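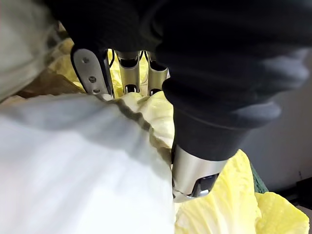
*Pale yellow cabbage leaves against a white sheet.*

2/26/20

Carol Inskip buys cabbage by the head and thinks about it by the leaf. She runs vegetable prep at Flistby, a wholesale kitchen that sells separated leaves to restaurants making stuffed cabbage, and she agreed to go through the method with me step by step. We talked at the trimming table on the cold side of the building, with Leobardo Jaramillo, who handles storage, joining for the second half.

The first question was about color. Customers ask for green leaves and Inskip generally talks them out of it. "The green ones are the outer wraps. They're thick, the rib is heavy, and they tear when you fold them the second time," she said. "Pale leaves come from further in. In winter stock, pale yellow is what I expect to see, and it rolls better." She grades on flexibility first and size second. Color is recorded on the sheet but does not change the grade unless there is browning at the margin.

The January intake was 237 heads, which she described as a slow month. Each head is cored with a narrow knife, held at a steep angle and turned through a full circle. The core comes out as a cone. A shallow cut leaves the leaves attached at the base, and they split when pulled. A deep cut goes through the inner leaves and wastes them. Inskip wants the cone to stop short of the middle of the head and does not use a gauge for it. "You learn the depth. I tried marking the blade with tape and people watched the tape."

I asked whether the leaves are blanched before they are separated. They are not, at least for the main line. Flistby sells them raw and the customer blanches. A smaller line for a chain of lunch counters called Plokamero is blanched on site, chilled, and drained on racks. Those leaves are darker and more translucent, and they are kept in a different cooler so that the two grades can't be mixed.

Separation is done by hand from the cored end. The worker lifts the base of the leaf, lets the thumb run along the rib, and eases the leaf away from the one under it. "Start at the rib and stay near the rib," Inskip said. "The thin part follows. If you start at the frilly edge you get a handful of frilly edge." Any leaf with a tear longer than the width of two fingers goes to the shredding bin. Short tears at the rim are accepted.

The leaves then go onto sheets, and this was the part of the process she had most to say about. Flistby has changed sheets three times. The first type was a thin tissue that fell apart in the cooler. The second was a waxed sheet that held up well but let the stacks slide when a crate was tilted. The current one is a plain white sheet with a slight texture, bought from Flandville in packs of 1000.

"White is for inspection," Inskip said. "Pale leaf on a brown sheet, you miss the first spots. On white I can see a spot from the other end of the table." She also prefers that the sheet be larger than the stack on all sides – it gives the packer an edge to hold that isn't leaf.

Jaramillo's interest in the sheets is practical. He lifts them. A stack is raised by pinching the sheet together with the lowest leaves and sliding the other hand beneath. He asks new staff to practice this with scrap. "They grab the paper alone and it comes out clean, with all the cabbage still on the table," he said. He would like a stiffer sheet and has asked for samples. Inskip is against it. A stiffer sheet does not settle into the curve of the leaves, and the air gaps dry out the rims.

On storage, Jaramillo gave the following. Crates are filled with the leaves cupped the same way, ribs aligned, one sheet between layers. Nothing is stacked on an open crate. Lids go on once the leaves have come down to cooler temperature, and crates are rotated by date, oldest at the front. He checks a corner layer in each crate every morning and replaces any sheet that has gone limp.

Output at present is some 3000 leaves a week across both lines. The last order before we spoke was 66 crates short of the largest the kitchen has handled, and Inskip did not seem sorry about that. The limit is cooler space.

I asked her what she would change. She wants a longer trimming table and a drain in the floor on that side. She would also like to try a flatter-headed variety, which a grower at Fjeld has offered for the fall. The heads are looser and should separate faster, though she suspects the ribs will be wide. Jaramillo asked how wide, because of the crates. She told him she had only seen one head so far and had not measured it.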